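Campus Delivery Robot - Rules for Sharing the Plaza
Project report, Team Westov, 8 August 2026
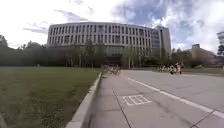 Who has to give way when the robot meets a person on foot?
The robot does, every time. It slows at 15 feet, stops at 7, and waits until the path is clear.

Why we did this
Our department got the use of a Kasach delivery cart and there were no written rules for it. The manual covers charging and lifting, hardly anything on people. So our job was a rule sheet, one page, short enough that a new operator reads it before the first run.

What we wrote
Speed. Walking pace on open pavement, half that near doors and bike parking. No running on grass.
Operator. One trained person within sight of the cart, hand free for the stop button. No phone. We argued over this one, kept it.
Parked bikes. Treat the whole row as an obstacle, not each bike. People back out without looking.
Painted lines. Cart must not take any paint as permission to go first. Same for curbs - a curb is an edge, do not cross it except at a ramp.
Stopping. After an emergency stop the operator walks up and checks all sides before restart. No remote restart.
Logging. Every stop gets a line in the log, even the silly ones.

Testing
We did 30 runs in August, all with an empty cargo box. Mostly fine. The stop distance held on dry concrete. In rain it slid a little past, so wet days now use the slow speed everywhere. Two runs got thrown out becuase the log was not switched on, our fault.
The Conetti sensor kit lost low things at the side, bags and such. We moved it down and it got better. Did not have time to repeat the full set.

Not finished
Night runs. Wheelchair users and people with canes - we need to ask them, should of done it first. Also the sign on the cart, text too small.
Budget was 2,000 dollars, most went on the Yurchenko stop switch and a spare battery.
Rule sheet is in the appendix, log sheets after that.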